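Clothing Firm's "Wear It for Years" Pledge Leaves Some Shoppers Cold

Thursday, June 23, 2022

Fendo wants you to believe its new sports shirts will outlast your car. Shoppers who bought them in March would settle for one summer.

The clothing company said this week that it will extend its "Worn Well" repair pledge to its full line of knit tops and shorts. Under the plan, a customer who finds a split seam or a loose hem can mail the item in and get it back fixed, free of charge, for as long as they own it. Fendo calls it the most generous offer in everyday sportswear.

Read the terms, though, and the offer gets smaller. The customer pays postage. Fading, pilling and "changes in fit" are not covered. Neither is anything the company decides was washed too warm, and it doesn't say how it would know.

"Free is a funny word when I'm paying 11 dollars to ship a 28-dollar shirt," said Bernadette Villanueva, who mailed back two tops in the spring. One came home with a new hem. The other came home with a note saying the damage was "consistent with use."

Fendo spokesman Fabian Pichler said the note was a standard form and that the wording was under review. He would not say how many requests had been turned down.

The company did give one number. It says 600 items went through its repair shop in the trial period. It gave no sales figure to set beside it, so there is no way to tell if that is a lot of repairs or hardly any. 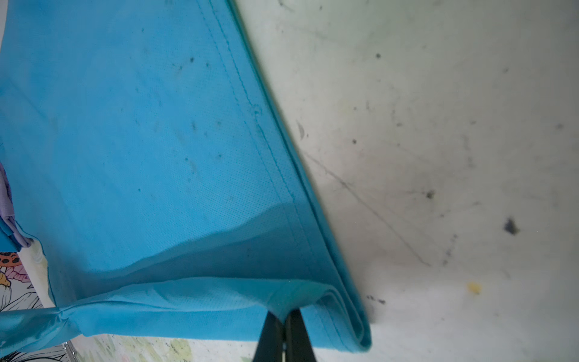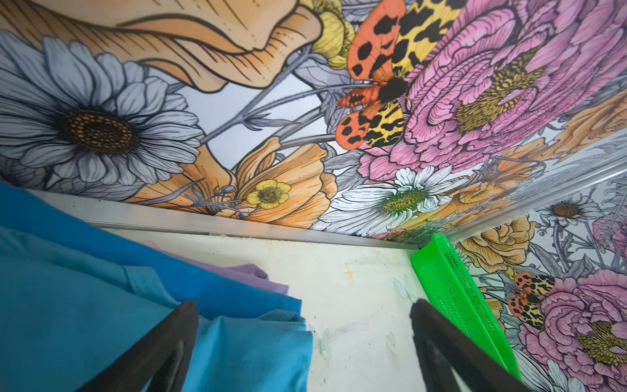
Blue fabric in both photos.

What the tailors say

People who fix clothes for a living were not much impressed. Fidel Barrientos runs Gisa, an alterations shop that takes in knitwear from several brands. He said a popped seam on a stretch shirt is a quick job, and one that most dry cleaners will do while you wait.

"The seam is the easy part," he said. "It's the cloth that wears out. Once a knit goes thin under the arm, you can sew it all day long and it'll tear next to your stitches."

Thin cloth is on Fendo's list of things it won't fix.

Patricio Valdebenito, who writes the shopping newsletter Pitine, looked at 114 customer complaints posted on Fendo's own site. By his tally, most were about stretched or worn fabric, and only a small share were about stitching. Pichler said the posts were "not a scientific sample." That's fair, but the company has yet to offer a better one.

Other brands have tried this before. Núñez, a smaller label, dropped its own mail-in repairs after two seasons and now hands out store credit instead.

The wider Fendo pledge takes effect next month. Items bought before then are covered only if the owner still has the receipt - paper or email, but not a card statement. Villanueva said she threw hers out.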